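How to Retire an Old Hard Drive Without Losing Your Files

Updated September 6, 2021

A hard drive that has been running for years should be replaced before it quits. The job takes an evening, most of it spent waiting for files to copy. These steps are for a desktop drive used for storage. If Windows is installed on the drive, you will need to clone it, and there is a separate page on that.

What you need

A new drive at least as large as the old one, a Phillips screwdriver, a SATA data cable, and a second place to keep a backup while you work. I use an Allent external drive for the backup. Any brand will do.

Step 1. Check the old drive

Run a SMART tool and look at the reallocated and pending sector counts. A few reallocated sectors that never increase are usually fine. Pending sectors are more serious - if you see any, skip the full scan and go straight to copying. Write down the serial number while you are there. You will want it later when two drives look alike. 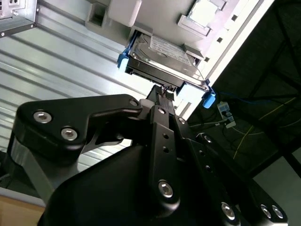 A 3.5-inch drive in a white server chassis.

Step 2. Copy the files

Copy the folders you can't replace first. Photos, tax records and mail come before music and installers. My last copy was 300 GB and included a folder of scans from 2009 that I had forgotten. Turn off sleep mode before you start, or the copy may stall overnight.

When it finishes, compare the folder sizes on both sides. Then open some files from different folders. Matching sizes do not prove that a file opens.

Step 3. Shut down and remove the drive

Shut the computer down fully, switch off the power supply and pull the cord. Lay the case on its side and take off the panel. Touch bare metal on the case before you reach in.

Unplug the power and data cables by the connector, never by the wire. Some cases hold the drive with screws through the cage. Others use a plastic caddy that slides out. Keep the screws in a cup, as drive screws and case screws often have different threads.
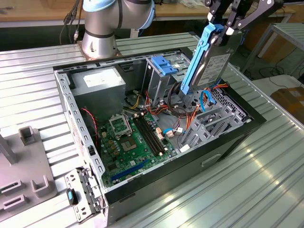

Orla Ní Chonaill wrote in to say that she leaves the old drive on a shelf for a month before wiping it, and that this has saved her twice when a folder was missing from the copy. I now do the same. Label the drive with the date and keep it in an antistatic bag.

Step 4. Fit the new drive

Put the new drive in the same bay and tighten the screws until snug. Connect both cables and start the computer. A blank drive won't show up in File Explorer until you open Disk Management, initialize it as GPT and create a volume. Give it the same drive letter as the old one so your shortcuts keep working.

Step 5. Wipe the old drive

Check the serial number against your note, then run a full overwrite. One pass is enough for a working drive. A 40 GB drive is done quickly, but a large one can run all night. If the drive no longer responds, take it to a recycler that shreds drives and ask for a receipt.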